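Ticket 2252 – Teveck two-stroke losing revs in the climb
Opened by: Bohdana Lysenko, Narkcombe
Status: open, much happier than it was

Entry one

Right, I've got a puzzle and I'm rather enjoying it. The engine on my Stadside paramotor starts beautifully, idles beautifully and runs flat out on the ground with no complaints at all. Take off, hold full throttle, and after up to 3 minutes the revs start to sag. Come off the power for a bit, let it idle, open up again and it's fine! Then it sags again.

Already tried: new plug, fresh fuel mixed from a clean can, air filter washed and re-oiled. No change to the sag with any of them. Same prop as last year, no chips, bolts at the right torque.

Entry two

Thanks for all the replies. Most of you said fuel starvation and I think you're right. I held it at full throttle on the stand (strapped to the big post, helper on the kill switch) and watched the clear line between the tank and the carb. Little bubbles after the first minute, then bigger ones. Lovely to see a fault show itself like that.

Things I checked next, in order:
Tank vent – clear, I can blow through it easily.
Pickup weight in the tank – sitting at the bottom where it should be.
Inline filter – a bit brown but flows well. Changed it all the same.
Primer bulb – goes firm and stays firm.

Still bubbles. So air is getting in somewhere on the suction side and I can't see a drip anywhere, which I gather is normal, as a leak that lets air in won't always let fuel out.
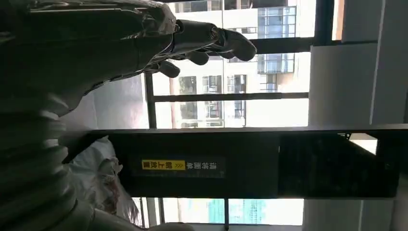
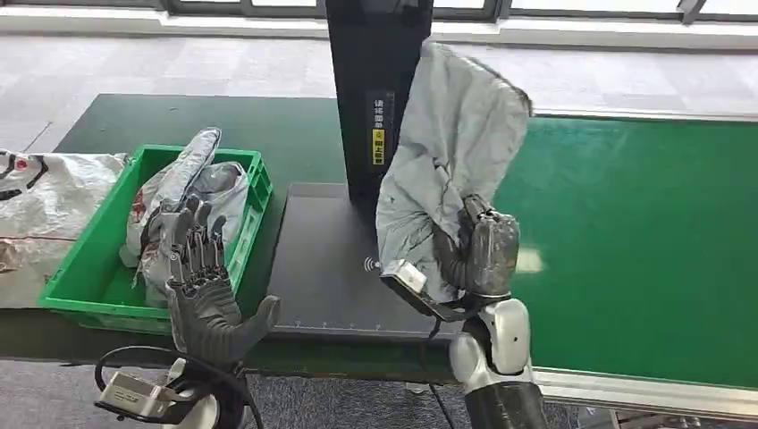 The next job was the pulse line, the short hose that drives the carb's fuel pump off the crankcase. Mine had gone hard as a biscuit and there was a split on the underside right where it pushes on to the carb stub, so I've ordered a length of the proper stuff from Yatsenko along with a diaphragm kit. They post small parts in plastic mailing bags like the silver-grey one held up over the scanning plate, so I've asked them to put a bit of card round the kit – a creased diaphragm is no use to me. I also asked for 12 small spring clips. The old ones have lost their grip and I don't trust them.

Entry three

Parts on! The carb came apart easily enough. The old pump diaphragm had gone wavy along one edge and the little flaps weren't lying flat, so I suspect I had two faults ganging up on me. Note for anyone doing the same job: take a photo of the gasket order before you lift anything, I had to have two goes at it.

Fitted the new pulse line, cut a bit shorter than the old one so it doesn't sag against the cylinder. New clips at both ends and on the fuel line too. Metering lever height was a touch low, set it level with the floor of the chamber.

Stand test: five minutes at full throttle, clear line solid with fuel the whole way. Not one bubble. Plug came out a nice toasty brown.

Entry four

Flew it this evening in very still October air and climbed at full power for longer than I ever could before. Revs dead steady. I came down grinning like an idiot. Total time in the air 18 minutes, and I only landed for the light.

One thing left over. There's a slight hesitation just off idle that wasn't there before. I'm guessing the low speed needle wants to go a touch richer now the pump is doing its job, but I'd like to hear from anybody with the same carb before I start twiddling. Where did yours end up, how many turns out?

Leaving this open until that's sorted.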